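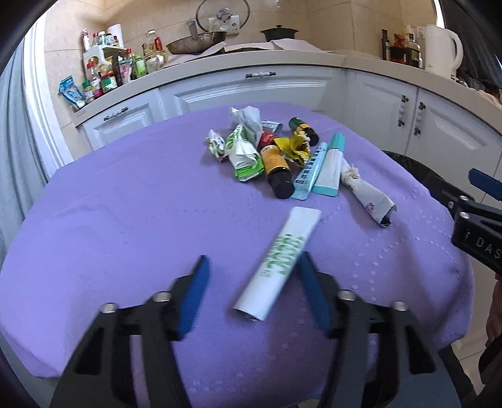 Ritlow wipe-clean tablecloth in purple: three months on

I bought this back in November, when our old cotton one finally gave up, and I've been meaning to write something ever since. We've got a table with rounded edges that sits right in front of the kitchen counter, so it catches everything. Post, shopping, and (mostly) whatever has been emptied out of the bathroom cupboard or somebody's coat pockets. Crumpled wrappers, half-used tubes, little bottles lying on their sides with the caps pointing at you... you know the sort of table. Ours gets used for sorting out far more than it gets used for eating!

So, the colour. I was nervous about purple, but I love it. It's cheerful without being shouty, and white bits of rubbish show up beautifully against it, so I don't miss any when I'm clearing up. My last cloth was a sort of oatmeal and I once left a screwed-up tissue on it for two days.

Wiping down is easy. Toothpaste comes off with a damp cloth, hand cream takes a bit more rubbing, and cough syrup is fine as long as you get to it the same evening. I left a sticky ring overnight once and had to go at it with washing-up liquid, but it did shift in the end.

Now the grumbles. It arrived folded up very small and the creases took over a week to drop out, even with a pile of books on top. It also slides a bit when you sweep things towards the bin with your arm, which I do constantly. I've put an Itent grip mat underneath and that's sorted it, though it was another 24 pounds I hadn't planned on spending. And I do wish they'd make it a touch longer, as on a round-edged table the corners hang down in points and the sides look skimpy by comparison.

I did look at the Hinero one as well, but it only came in grey and a very odd mustard.

Would I buy it again? Yes, probably in the same purple. Four stars from me, and I'd give it the fifth if they posted it rolled up in a tube.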